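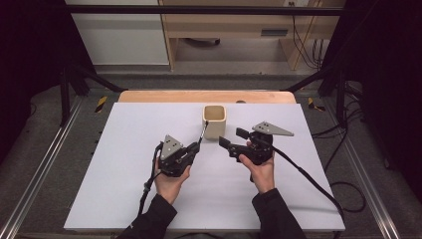 Marjan Mirzaei
14/03/2025
Notes on descaling a kettle in a hard water area, as I get asked this every few months. Short thread.

Marjan Mirzaei
Limescale is mostly calcium carbonate. It comes out of solution when the water is heated, so the element and the base plate get it first and the walls much later.

Marjan Mirzaei
Citric acid works and doesn't smell. I use 60 g in a litre of cold water, bring it up to warm, switch off and leave it. Don't boil it - hot, strong citric acid can form calcium citrate, and that is harder to shift than the scale.

Marjan Mirzaei
Vinegar also works. It is slower and the next few cups of tea will tell you about it.

Marjan Mirzaei
I timed the last kettle, a 2000 W Tornen. First fizzing at once, plate clear after 8 minutes, the ring at the water line after another 7. Rinse twice, boil once, throw that away.

Marjan Mirzaei
The mesh in the spout needs doing separately. On the Tornen it lifts out. On the older Dritetti it is riveted in, so you have to tip the kettle and let it soak at an angle.

Marjan Mirzaei
Jug filters: the Mondal cartridge slows the build-up but doesn't stop it. Mine was fitted new in April and there was a visible film by the end of the month.

Marjan Mirzaei
Replying to a few at once. Yes, the same mix is fine for a steel flask. No, not on marble or any limestone worktop - it will etch. Wipe up drips straight away.

Marjan Mirzaei
Bicarb does nothing for scale. It is alkaline. Keep it for the tea stains.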